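This site uses cookies to remember your settings. By continuing to browse you accept their use.

Dakeck Community Forum: Arm Cells, Setting Up and Upkeep
Thread opened 4/17/20 by cell_office_Nastulau

cell_office_Nastulau wrote:
Members are asked for their views on the clamping of the arm in our sorting cell at Nastulau. The arm stands on a perforated breadboard, which is clamped at its edges to the base. At the last inspection the plate had moved by nearly 20 mm at one corner, after 3,005 cycles. The taught positions over the tray and the bowl were no longer correct. We have put the plate back and tightened the clamps by hand.

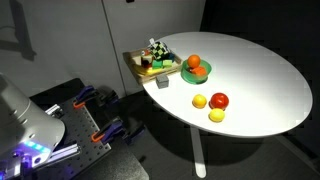

Our present instruction requires the clamps to be checked every 32 working hours. We should like to know whether other sites consider this sufficient, or whether the plate should be bolted down.

Bolum_Maintenance wrote:
It is not sufficient. Clamps are acceptable while a cell is being laid out, and should be replaced by bolts once the positions have been agreed. Our own plate has been bolted since May of last year and the positions have not been taught again in that time.

yatsenko_workshop wrote:
I must disagree with the previous reply. The Yatsenko cell is rearranged often, and bolting would oblige us to drill the base on each occasion. We clean both faces before clamping and draw a pencil line along the edge of the plate. The operator looks at the line at the start of each shift. A fixed interval in hours is of little use if the arm is run faster on some days than on others.

Bolum_Maintenance wrote:
A pencil line shows that the plate has moved. It does not hold it. May I ask at what speed the Nastulau arm was running?

cell_office_Nastulau wrote:
The speed had been raised by 23 per cent shortly before the inspection. The change was entered in the log, but the clamps were not checked afterwards.

yatsenko_workshop wrote:
I would then return to the former speed and repeat the run before any drilling is approved. The table should also be checked against the base, as it stands on its own pedestal and may be pushed out of place during cleaning.

cell_office_Nastulau wrote:
Agreed. The run will be repeated at the former speed with the edge marked. The question of bolts remains open, and the readings will be posted in this thread.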